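Golside table-top kit: progress note for the Asante fund
From: Soledad Valdebenito, Tarnero
To: Spyros Papadopoulos
Period: to end of October

Spyros, short one this time, the rest of the numbers come with the spending sheet. Where we are on the Golside review: kit is in, both arms are up on their stands, table work is going on most days. Still on the food sorting task, plate and groceries, as agreed in the plan.

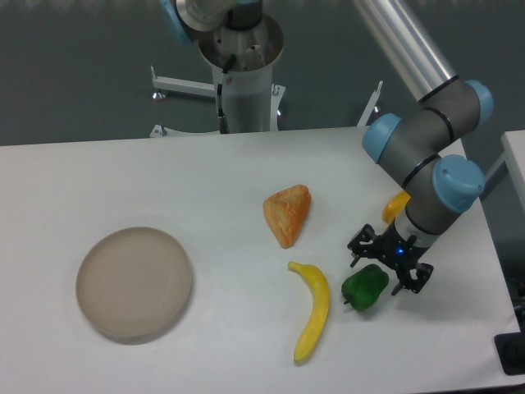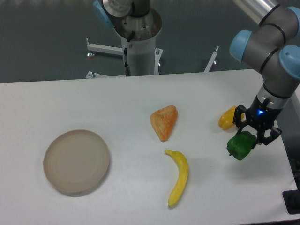
Green pepper at the gripper in all three, plate empty.

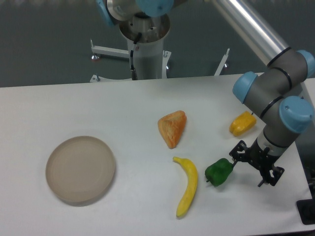 What got done

Setup took longer than Golside said it would. Their guide is fine up to the point where you bolt the arm down, then it jumps straight to software and leaves out the levelling completely. Dela did it by eye, then again with a proper level, then once more after the stand got moved. We've written our own page for that and sent it to them. No reply yet.

317 pick attempts logged this period on the single arm. Dela is keeping the log, Viola checks it at the end of the day. Every attempt gets a plain yes or no plus a note if it's a no. I'm not putting a success rate in this report, the first batch was run on the old gripper settings and shouldn't be mixed with the rest. Will split them and send seperately.

Early impressions, for what they're worth:

Long thin things are easy. Lumpy things are not. Peppers are the worst, the grip depends a lot on which way round they are lying and the kit's own planner doesn't seem to care which way round they are lying.

Flat and wide is awkward too. The plate we only use as a place to put things, we don't ask it to lift that.

Kit's own teaching mode is good. Ama had never touched an arm before and was moving things about by lunch. Best part of the product so far I'd say.

Stopping is quick and predictable. No bumps to people, one scuffed table.

What didn't

Two-arm handover not started. It was down for this period, I know. The second arm needs a firmware update that Golside only supply through Bunus, and Bunus want the service contract signed first. Contract is with our office. I've chased it, please could you chase it from your end as well.

Support line. Opened 5 tickets, 4 answered, the other one is the cable question and it's the one we need. The answers we did get were decent but slow and twice they asked for log files we'd already attatched.

Spare finger pads: ordered, not here. Pads on the working arm are OK for now. If they wear through before the new ones come we lose days, so Viola is looking at whether we can buy from anyone else without upsetting the warranty.

Money

Inside budget on kit. Over on staff hours, because of the setup business. I'd like to move the unspent travel line across to cover it, nobody from here is going to the Bunus training day now as they've moved it online. Need a yes from you in writing before I can do that, an email is fine.

Next period

- Finish the single arm runs on the new settings, 100 per item, same items throughout
- Start handover if the firmware turns up
- Ama to write the user notes for teaching mode, aimed at kitchen staff
- Cost per month worked out properly, with and without the Bunus contract

On that last one, you asked whether we'd recommend buying at this stage. Too early. If you made me choose today I'd say rent one arm on the short plan and leave the pair alone until we've seen handover working with our own eyes. Dela disagrees and thinks the pair is the only reason to pick this kit over a cheaper one. Fair point, he's put his side in a page of his own and I'll attach it.

One thing for you to decide: do you want the final report to cover the two cheaper kits by name, or only Golside? The plan says "comparable products" and that could mean either. It changes how much desk work Viola has to do, so sooner is better.

I'm in most mornings before 10 if you'd rather ring.

Soledad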